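Two-arm policy hesitates before every grasp, is it my chunking?

horkeler_fan
Posted 2018-09-18

Hi all! I've been banging my head on this for two weeks. I've got a two-arm tabletop setup and I'm training a policy from teleop demos (1,158 of them, my wrists still hurt). The tasks are simple stuff with a drink can and a couple of cups. The policy learned the motion really well - the arm heads straight for the can, opens up nicely, and then it just sits there and jitters for a second or two before closing. Sometimes it backs off and tries again.
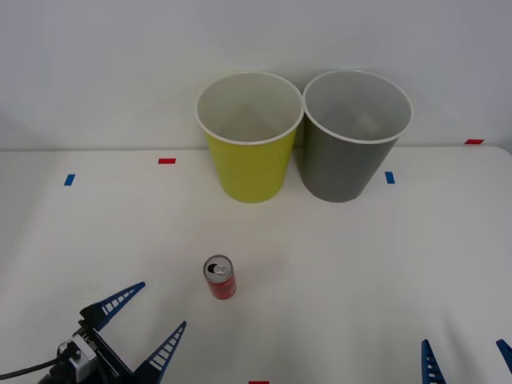
I'm running the controller through Raptis and predicting 24 steps at a time, then executing all of them before asking for the next batch. Offline loss looks great. I tried a smaller learning rate and more epochs and neither one did a thing. Is the chunk length wrong, or should I be looking at my camera side? I really don't want to record everything over again.

hekthorpe_dave
Before you touch the model, plot your demos! I bet you paused before closing the gripper when you were recording. Everybody does it, you line up, you squint, you squeeze. The policy sees a whole pile of frames where nothing moves and learns to copy that. I wrote a little filter that drops any step where the joints and the gripper command both stay under a threshold, and most of my hesitation went away overnight. Keep a few still frames right around the close, though, or it gets grabby and knocks things over (ask me how I know).

Also check your timestamps. My images were 66 ms behind my joint states and I had no idea until I logged both clocks side by side. If yours are off, you can shift them in the data you already have, no new recording needed.

mossy_encoder
try 8 steps instead of 24. worked for me

padlock77
I'd do the filter first too. On the chunk thing, you can keep predicting 24 but only run the first half, then predict again and blend the overlap. I do that in Himico with a plain weighted average, older predictions get less weight. The jitter you're seeing could be two chunks disagreeing at the seam, so log where each chunk starts and see if the wobble lines up with it. If it doesn't, leave the chunk length alone and go after the pauses.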